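How I Keep a Shared Room Usable When Everybody Cooks, Works and Talks in It

I've been sharing a work room in Vivadville for 3 years now, and we eat in there too (I know, I know). It took me way too long to work out a routine, so I'm writing mine down in case you've got a room like that.

Start with the desks. Pick one that stays clear, all day, no matter what. Ours is the big one, and the rule is that whatever you bring to it leaves with you. Coats and cloths go over chair backs, bottles go on the back desk. I tried baskets first and they just filled up with chargers!
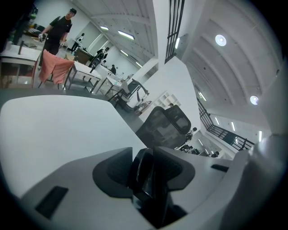
Cloth on the chair, bottle on the back desk.

Next, sort out the outlets. I bought one long power strip from Henness, the kind with a switch, and ran it along the wall so no cord crosses the floor where people walk. Anything that heats up gets its own outlet. Don't plug a cooker into a strip that's already running two monitors, please.

Now lunch! We make rice or soup in an electric pot, and I start it at 11:30 so it's done before the noon calls. For soup I put in 500 ml of stock, 230 grams of chopped vegetables and a handful of small pasta, and I stir it twice. Leave a hand's width of space beside the pot for the lid, or you'll end up setting it on somebody's notebook.
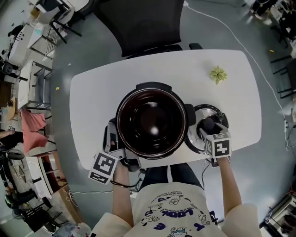

Electric pot on the white table, lid beside it.

Cleanup goes like this. Unplug the pot, let it cool, wipe the inner bowl with a soft sponge (no steel wool, it scratches) and dry the lid before you put it back on. Then wipe the table with warm water and a drop of dish soap. I used to buy a fancy spray from Perrin and I can't say I miss it.

Last thing is the money. We each put 58 dollars in the jar in August, and that covers stock, sponges and coffee until the holidays. If it runs low I stick a note on the fridge and somebody tops it up.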